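**Call for Participants: Small Parts Assembly Study**

Posted April 23, 2019

Breltlow invites adults living in or near Goel to take part in a paid study of how people learn to handle and assemble small metal parts. The study concerns spur gears, discs, and similar pieces, and the effect of the work surface on how easily such parts can be picked up, turned, and set down again. No background in mechanical work is required, and applications from people who have never assembled anything of this kind are particularly welcome.

Each participant attends a single session and works at a table covered with a dark gray cloth. The cloth is left as it lies, and participants are asked not to smooth it before they begin.

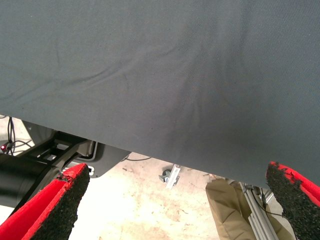 Sessions last 71 minutes, including a short break and time to complete a written questionnaire. Participants will be asked to sort parts by size, to place gears so that their teeth meet, and to repeat the same tasks in a different order. There is no passing or failing result. A member of the study staff will remain in the room throughout and will answer questions at any time, except during the timed portions.

**Who may apply**

Applicants must:

- be 18 years of age or older;
- have normal or corrected vision;
- be able to stand or sit at a table for the length of the session;
- be able to read and follow written instructions in English.

Persons with a known skin sensitivity to metal should not apply. Persons who took part in the pilot sessions held in March are not eligible for this round, but may ask to be placed on the list for later studies.

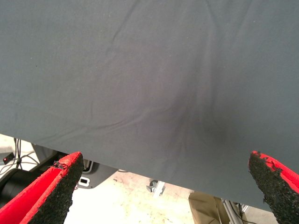 Closed shoes are required, as the study room has a concrete floor. Rings, bracelets, and watches must be removed before handling the parts. Lockers are available at the front desk. Long sleeves should be of a kind that can be rolled to the elbow.

**Payment**

Participants receive $190 on completion of the session. Those who withdraw before the end will be paid in proportion to the time attended – no reason for withdrawal need be given. Parking at the Estia building is free of charge for the day of the visit.

**How to apply**

Application forms may be collected from the front desk of the Estia building or requested by mail. Please state the days of the week on which you are available, and whether you are left-handed or right-handed. Applicants who are selected will receive written notice with an appointment time and a consent form, which should be read in advance and brought unsigned to the session. 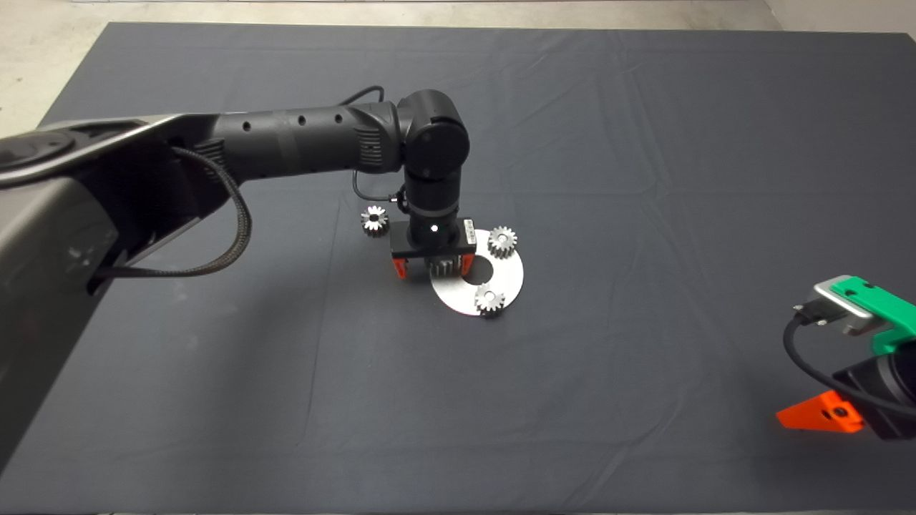 *Flakance Group, Department of Assembly Studies, Breltlow*

All records are kept under a participant number and stored apart from names and addresses. Application forms from persons who are not selected will be destroyed at the close of the study. Requests for step-free access or for a written translation of the consent form should be noted on the application, so that arrangements can be made before the appointment is set.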